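조리도구 걸이 작업: 빼기는 되는데 다시 걸기가 안 됨
2021년 6월
작성: 기만식

상태: 진행 중 (세 번째로 다시 엶) 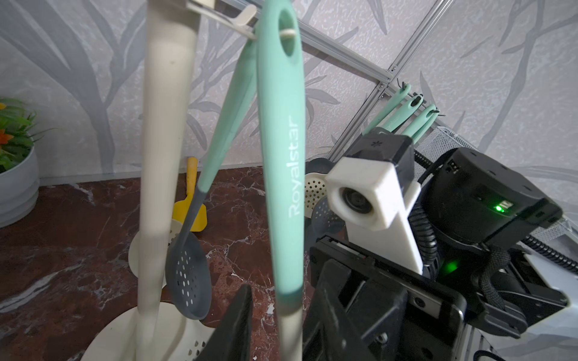

증상

민트색 손잡이 조리도구를 고리에서 빼는 동작은 대체로 된다. 도로 거는 동작이 안 된다. 손잡이 끝의 길쭉한 구멍에 작은 흰색 고리를 통과시키면 끝나는 일인데, 우리 집 일곱 살짜리는 통화하는 아빠 옆에서 한 손으로 한다. 팔은 구멍 바로 옆을 정중하게 두드리다가 시간 초과로 돌아온다.

집계: 걸기 시도 1,249회, 성공 593회. 절반이 안 된다. Drusden 쪽에 보낸 주간 보고에는 "성공률 개선 여지 확인"이라고 적었다.

재현 방법

1. 걸이에서 도구 하나를 뺀다.
2. 스탠드 쪽으로 옮겼다가 원래 고리로 돌아온다.
3. 건다.
4. 바닥에서 줍는다. (사람이 한다)

시도한 것

- 파지 힘을 낮춤. 손잡이가 실리콘이라 세게 쥐면 눌리면서 각도가 틀어진다고 봤다. 각도는 나아졌고 대신 이동 중에 떨어뜨린다. 원상 복구.
- Babić 플래너로 교체. 접근 경로가 눈에 띄게 우아해졌다. 우아하게 빗나간다.
- 벽지 의심. 회색 나뭇가지와 잎 무늬 때문에 깊이 추정이 흔들린다는 의견이 있어 고리 뒤에 흰 종이를 붙여 봤다. 차이 없음. 벽지에게 사과한다.
- 옆 도구 치우기. 구멍 뚫린 짙은 회색 뒤집개 비슷한 것(스키머라고 한다. 이번에 알았다)이 바로 옆에 비스듬히 걸려 있어서 그걸 빼고 돌렸더니 성공이 확 늘었다. 도구가 하나뿐인 주방에서는 출시 가능하다는 뜻이다.
- Arnine 보정 스크립트 재실행. 오차가 3mm 나왔다. 지난 1월 기록에도 3mm라고 되어 있다. 일관성은 있다.

현재 추정 원인

고리에 매달린 도구는 건드리면 흔들린다. 옆 도구를 스치면 그쪽이 흔들리고, 흔들린 도구가 고리 앞을 가리고, 팔은 가려진 고리를 없는 고리로 판단한다. 사람은 이럴 때 대충 밀어 넣고 손끝 감각으로 구멍을 찾는다. 우리 코드에 "대충"에 해당하는 함수가 없다. Vutent 쪽에 접촉 후 탐색 동작을 요청해 두었고, 답은 "로드맵에 있음"이다.

문의에 대한 답

영업에서 설거지 뒤 정리까지 가능하다고 고객에게 말해도 되는지 물어 왔다. 안 된다. 도구를 빼서 건네주는 것까지는 말해도 된다. 정리는 아직 사람이 빠르고, 사람이 싸고, 사람은 떨어뜨리면 자기가 줍는다. 선반에 컵 올리기도 같이 물어봤던데 그건 별도 티켓으로 열어 달라. 여기 섞으면 나도 못 찾는다.

임시 조치

걸기 대신 통에 꽂기로 동작을 바꾸면 데모는 넘어간다. 입구가 넓으면 위에서 놓기만 해도 되니까. 다만 보는 사람이 왜 안 거느냐고 물을 것이다. 나도 물을 것이다.

다음 할 일

- 접촉 후 나선 탐색을 직접 짜 보기. Vutent 로드맵보다는 빠를 듯.
- 도구 간격을 넓힌 조건과 지금 조건을 나눠서 다시 집계. 합쳐서 대략 2,000회까지.
- 흔들림이 멎을 때까지 기다리는 대기 시간 추가. 얼마나 기다릴지는 미정. 어제는 내가 먼저 걸어 버렸다.

우선순위: 보통에서 높음으로 올림. 올린 사람: 나.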